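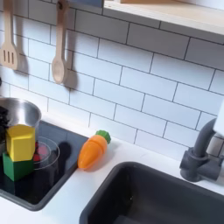

Figure 14.1 Wooden utensils hanging against a tiled backsplash, above a black cooktop.

Library > Home Skills > Weltell Kitchen Course > Chapter 14

CHAPTER 14
Where Things Hang

Most kitchens are arranged by whoever unpacked the boxes, and that person was tired. The spoons went in the drawer nearest the door. The pots went wherever there was a gap. Years later the family still crosses the room for a spatula while the onions burn, and would defend the arrangement to the death if a visitor tried to change it.

This chapter is about the wall behind the stove and the counter in front of it. In Figure 14.1 a spoon and a slotted spatula hang over the cooktop side of the counter, handles up. The spoon has a hole near the top of its handle, and a hook goes through it. As storage systems go, it is hard to misread.

The cooktop is another story. A pot belongs on a stove. Two stacked blocks, one yellow and one green, have a weaker claim, but any flat surface in a house will collect things, and a stove is flat. Chelsea Mottram, who kept house in Sedgwick and wrote it all down, called this "the drift." Her notebooks list 176 items removed from her own stove in one September, among them a library book and most of a chess set.

You will learn to sort what hangs from what stacks, to choose a hook that will hold, and to clean grout without taking it personally. Bring a tape measure to the first exercise. Leave your opinions about other people's drawers at home until Section 14.3, where they will be needed.

Filed under: Kitchens & Keeping Order
100 shares | 14 comments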